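Media lab notebook: Trikside headline coding

So the second pass is in! We now have 1,996 headlines from the Trikside regional papers in one sheet, and I spent most of the afternoon on the 611 that got coded twice. The good news is that topic codes hold up nicely. The bad news is tone, again (I know, I know). Anything with a question mark in it goes all over the place, and I keep wanting to call those neutral when really I just can't decide.
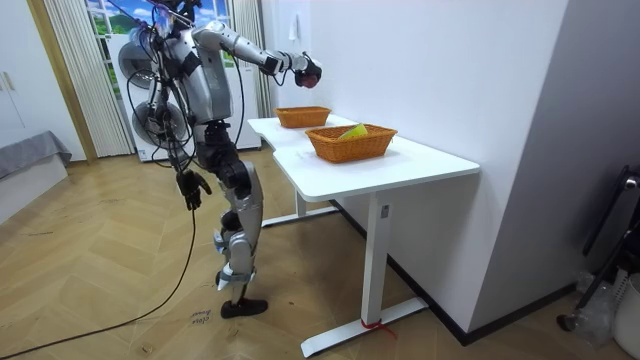

Drita Matić thinks I should drop "neutral" from the tone column altogether and use "unclear" plus a short note, and she'd like it done before anyone opens the April batch. I'm half sold. It would make the tables uglier, but the Georgiev codebook does something close to that on page two and I never minded it there.

Things I fixed while I was in the sheet: the sports pages had been filed under local news for one whole paper, and the Nanda column was reading blanks as zeros, so the averages I sent around last week are too low. Sorry! Please bin that version. 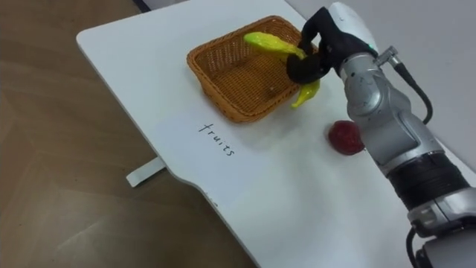 Entered by Kastriot Dumitrescu
Nov 5, 2023, project log, tone coding

Okay, went through the tone disagreements one at a time with a big pot of tea. There are 45 that I can't settle from the rule as written. A lot of them are quotes used as headlines, where the mayor is furious but the paper isn't, and our rule says nothing on whose tone counts. I've marked them yellow and left both codes in place.

Then I tried Lovoneo on the same batch to see if sorting by speaker would help (it did, a bit, although it chokes on headlines without a verb).

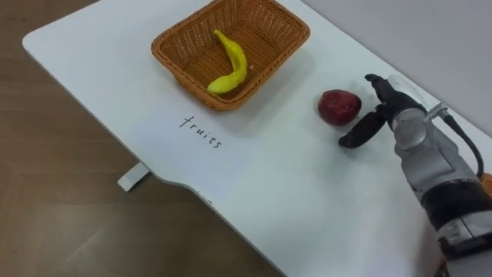 What I'd like to do next is write a new rule for quoted headlines, try it on the yellow rows, and only then go back to the rest. Drita, could you code those blind, without my column showing? I've hidden it in your copy but it's easy to unhide by accident, I've done it twice.

Still to do: rerun the averages, and find out why the Saturday supplements have no page numbers.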